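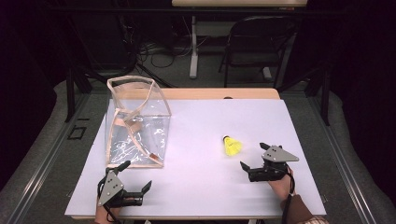

Clear bag with peach-beige binding, and a yellow shuttlecock.

Draltberg Clear Kit Bag

Stock code 1022
Usually posted the next working day

I play badminton badly and often, and for years I carried everything in the same black holdall. You know the sort. One big hole, everything at the bottom, and a smell that met you before the zip was fully open. I'd be on my knees by the court, elbow deep, feeling for a tube of shuttles while three people stood there bouncing on their toes. So when I started this shop the first thing I wanted to sell was a bag you could see into, and the Draltberg is the one I settled on after trying far too many.

It's a clear plastic bag with fabric binding along the seams, and that's the whole idea really. You look at it from the outside and you know whether your shuttles are in there, or your spare grip tape, or the locker key you were about to blame someone else for. No pockets inside, no lining for things to slip behind. I did try a version with an inside pocket and I lost a pound coin in it for most of a winter.

What I use it for

Mostly club nights. I put in a tube of shuttles, a small towel, a water bottle, plasters, and a banana that I try very hard to eat before it gets forgotten. (If you do forget it, at least you'll see it.) The racket goes separately in its own cover. Please don't buy this hoping to get a racket in, as it won't go, and I'd much sooner tell you now than have you post it back to me.

It's also been good for swimming. Damp things in one bag, dry things in another, and a quick wipe round when you get in. One customer keeps hers by the back door for dog walks and says the tennis balls have never been so easy to find. Another bought a pair for her sewing, one for finished squares and one for the ones she's avoiding.

About the plastic

I get asked about this more than anything else, so I'll go on a bit. Clear bags come in thin and thick, and thin ones are lovely for a fortnight and then they go at the corners. The Draltberg sheeting is on the thicker side. When it arrives it will be folded and it'll have creases in it, and I promise these drop out. Leave it opened out in a warm room overnight with a jumper stuffed inside. Don't iron it! Don't use a hairdryer either, unless you've got more patience than me and can keep it well back. I've ruined one that way and it now holds clothes pegs.

In cold weather the plastic stiffens up. If it's lived in the car boot all through January, let it warm up indoors before you start squashing it flat. It'll be much happier being folded afterwards.

It will scratch over time. Keys are the worst, then racket frames, then those shuttle tubes with the metal ends. Mine has gone a bit cloudy at the base after two seasons of being kicked under benches and I can still read the label on my deep heat through it, so I'm not bothered. If you like your things to stay perfect, put keys in a sock.

Cleaning

Warm water, a drop of washing-up liquid, soft cloth. Rinse, then stand it upside down on the draining board till the seams are dry. The binding takes longer than the plastic does, so give it a few hours. No washing machine, no tumble dryer, no bleach. Chalk and court dust come off with a dry cloth. Biro does not come off with anything I've found, and if you know of something, do write in.

The binding

The fabric is a pale shade somewhere between peach and beige. I wanted it in bright green and was talked out of it, and I've come round. It goes with everything and it doesn't look like a school bag. It does pick up marks if you drag it across a wet car park, though, so a bit of care there. An old toothbrush and some soapy water will shift most of it.

How it compares with the others I sell

Allard Mesh Sack (stock code 102): lighter, packs down to nothing, lets the air through. Better for sweaty kit. Useless in the rain, and small things poke out of it. I take this one on holiday.

Wilum Zip Tote (stock code 106): proper canvas, zips right across, holds a lot more. You can't see into it, of course, so you're back to rummaging. If you've got a family's worth of gear to lug about, though, this is the one I'd send you to.

Draltberg Clear Kit Bag (stock code 1022): the one you're looking at. Best for bits and pieces, best if you're forgetful, wipes clean in a minute.

I do have people who buy the Wilum and drop a Draltberg inside it for the small stuff — a bit extravagant, but I can't fault the thinking.

Shuttles

I get a lot of emails asking which shuttles to put in it, which I love, because I could talk about shuttles all day. For club nights and gardens I stock the Cai nylon ones. They last, they fly well enough, and you don't wince every time someone clips one with the frame. Feather shuttles are nicer to hit, no argument from me, but they're dear and they hate being squashed, so keep those in their tube whatever bag you've got. Yellow shows up better than white in most sports halls, I think, particularly the ones with pale walls and those awful humming lights. Shuttles are sold separately and are over on the Cai page.

Postage and returns

Small orders go by ordinary post, in a paper sack. Two or more bags go in a box so they don't get crushed. Anything you buy from me over £100 goes free, and I know that's a lot of bags, but clubs do club together. If you're ordering for a team, drop me a line first and I'll see what I can do on price.

If you don't like it, send it back within a month, unused and clean, and I'll refund the bag. You pay the postage back unless it's faulty. If a seam goes on you in normal use, send me a photo and tell me what you had in it. I won't be cross. I'd like to know, and I'll put a new one in the post.

Questions I get a lot

Will it be allowed into a stadium or a concert? Every place has its own rules on size, so check with them before you travel. I can't promise it for any particular venue.

Is it waterproof? The plastic is. The stitching goes through it, so I wouldn't stand it in a puddle or fill it with ice. Someone did fill it with ice.

Can I write my name on it? Yes, with a paint pen, or sew a label onto the binding. Go gently with the needle and stay off the plastic.

Do you do a bigger one? Not yet. I've asked. If enough of you email me I can wave the emails at the supplier.

Add to basket
Ask me a question
Back to all bags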